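Visit report: Grorninell manipulation lab, 23 Jan 2024

Written up for the Zedard working group on safe use of small grippers. Our host was Menaka Ekanayake, who runs the bench work. Zinhle Kruger came with me and took the notes on paperwork.

Grorninell keeps its robots at ordinary desks, among the screens and whatever else the staff have left out. There is no fenced cell. The lab's rules are therefore written for people sitting close to a moving gripper, and they differ in several places from the ones we drafted for Kanagaratnam last year.

The bench code runs to 13 pages. The parts that concern us are these.

Speed and force. Both limits are set in the controller and are protected by a password held by two people. A change needs a written entry with the old value, the new value and the task it was made for. We asked to see the last 20 entries. All had both values; in 5 of them the task field said only "test". Ekanayake accepted that this was too thin and will make the field a pick list.

Fingers. Any change of finger shape counts as a new tool and calls for a fresh risk assessment. Pointed fingers are placed in a stricter class than flat pads, with a lower approach speed whenever a hand could be within reach. Our own draft treats all fingers of the same mass alike. I think Grorninell has this right and we should copy it.

Objects on the desk. Household goods and packaging are allowed as they come. Glass, open liquids and blades are excluded. Cables may cross the work area provided they are entered on the set-up sheet, a point Kruger questioned at some length. Her view is that a cable the gripper can reach should be clipped down or taken out, whatever the sheet says. The matter was left open.

Stopping. The stop button must be within arm's reach of the operator, on the side of the free hand. It is tested at the start of each session and the test is signed for. Stopping from the keyboard is permitted as well but does not count towards the rule.

Screens. Code may be edited at the bench, but never while the drives are live. This is the rule most often broken, by the lab's own account. Of 54 incident slips on file, more than half concern a script saved or restarted with the arm enabled. No injuries are recorded. An interlock that cuts drive power when the editor has focus was tried and dropped, as it tripped too often to be useful.

Records. Each session is stored with its set-up sheet, the software version and the operator's initials. Sheets from visitors, including those from Dusasport, go in the same folder and follow the same format.

Actions for us: redraft the finger clause, add a task field to the limits log, and take the cable question to the February meeting. Kruger will circulate wording beforehand. Ekanayake has offered to send the blank set-up sheet and the current bench code, which may be quoted within the group but not passed on.

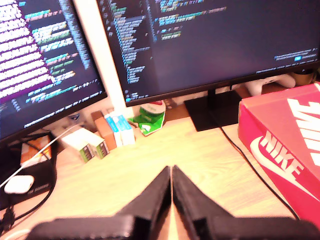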